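Drucken | Per E-Mail senden

Vorlesung Robotik II – Einheit 2: Greiffehler

Im Juli verlor der Greifer im Labor Hirholm wiederholt dünne Drahtobjekte. Von 2.720 protokollierten Versuchen wurden 541 abgebrochen. Die Auswertung (Whitlock) nennt als Ursache eine falsch gesetzte Kraftschwelle: Bei offenen Gestellen meldete die Steuerung den Kontakt zu spät, die Finger schlossen weiter.

Bis zur Korrektur gilt: Handbetrieb nur mit reduzierter Schließkraft – Eingriffe zwischen die Finger sind untersagt.

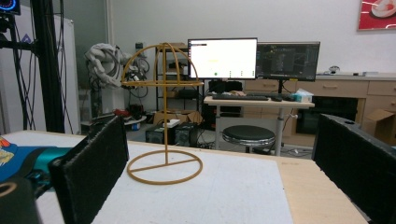 Abb. 1: Gelbes Drahtgestell zwischen den Greiffingern mit Schaumstoffauflage

Zuletzt aktualisiert: 30. August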